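Die Toleranz gehört auf die Zeichnung

Wer in einem mittelständischen Betrieb Reklamationen bearbeitet, kennt den Satz »nach Muster gefertigt«. Er steht auf Lieferscheinen, in Prüfprotokollen und gelegentlich im Vertrag. Technisch sagt er wenig aus. Ein Muster hat ein Istmaß, aber keine zulässige Abweichung.

Bei Hestino wurden im vergangenen Jahr 62 Beanstandungen an gefrästen Aufnahmen und Einlegeteilen ausgewertet. In mehr als 60 Prozent der Fälle fehlte auf der Zeichnung die Angabe, nach welcher Norm Allgemeintoleranzen gelten sollten. Der Lieferant hatte eine angenommen, der Besteller eine andere. Beide Annahmen waren vertretbar, und gerade deshalb zog sich die Klärung über Wochen hin.

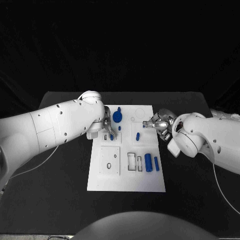

Passungen werden im Einkauf gern als Detail der Konstruktion behandelt. Das Spiel zwischen Teil und Aussparung entscheidet jedoch darüber, ob sich ein Teil ohne Nacharbeit fügen lässt. Ein kleines blaues Teil, das in einem Schlitz auf einer weißen Arbeitsplatte sitzt, wirkt unproblematisch; über das Spiel an den Flanken sagt der Anblick nichts. Dafür braucht es zwei Grenzmaße je Seite und eine Bezugstemperatur. Rocío Montoya, Messtechnikerin bei Brunance, verlangt zusätzlich die Angabe der Messstrategie. Das halte ich bei Serienteilen für richtig, bei Einzelstücken für überzogen.

Gegen vollständige Zeichnungen wird meist der Aufwand angeführt. Hugo Calvo rechnet mit drei bis vier Stunden je Baugruppe. Die Zahl ist plausibel – sie fällt allerdings einmal an, die Rückfragen dagegen bei jedem Lieferantenwechsel. Zu eng tolerierte Zeichnungen sind freilich ebenso teuer wie lückenhafte. Wer aus Vorsicht jedes Maß auf Hundertstel einschränkt, bezahlt Prüfschritte ohne Funktion.

Sinnvoll wäre eine Freigaberegel: kein Funktionsmaß ohne Grenzabmaße, kein Schriftfeld ohne Normverweis mit Ausgabestand. Im Oktober wird die Werknorm überarbeitet. Der Verweis auf das Muster sollte dann aus den Bestelltexten gestrichen werden.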